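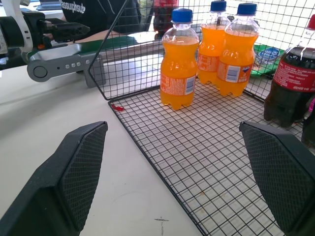

Orange soda in a wire basket.

Savchuk Corner Stores is looking for a part-time shelf and stockroom helper at our Nuvberg shop

We are a small family grocery with two shops, one in Zolonton and one in Nuvberg, and we are hoping to find a friendly, steady person to join us at the second one. The Nuvberg shop is the smaller of the two at 1,000 square feet, but it gets busy, especially when school lets out, and the folks who work there now could really use another pair of hands.

Most of your shift will go to unpacking deliveries, filling the drinks and snack shelves, checking dates, and helping customers find what they came in for (and sometimes what they didn't know they came in for!). We carry 705 different items at last count, and a good many are imported drinks, sweets and noodles, so you will spend some time with labels in other languages.
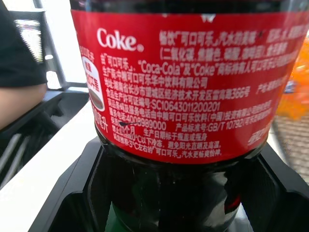 If you read a second language, please mention it when you write to us. It is a big help but it is not required, and we have a binder behind the register with notes on most of the regular items. You'll pick up the rest as you go -- we all did.

The job is 22 hours a week, afternoons and early evenings, with one weekend shift that we rotate. You should be able to lift a case of drinks and be on your feet for a few hours. We pay every two weeks, you get a discount at both shops, and there is always soup on in the back during January. Training is paid, of course, and happens at the Zolonton shop, where parking is easier.

No experience is needed. We would much sooner have someone who is kind to people and shows up on time, and we are happy to hear from students, retirees and anyone coming back to work after a long break.

To apply, stop by 103 Zolto Street in Nuvberg and ask for a form, or drop a short letter in the box by the door. Tell us a little about yourself and which afternoons suit you. Please get it to us by 18 March 2020. We answer every letter, though it may take us a week or so.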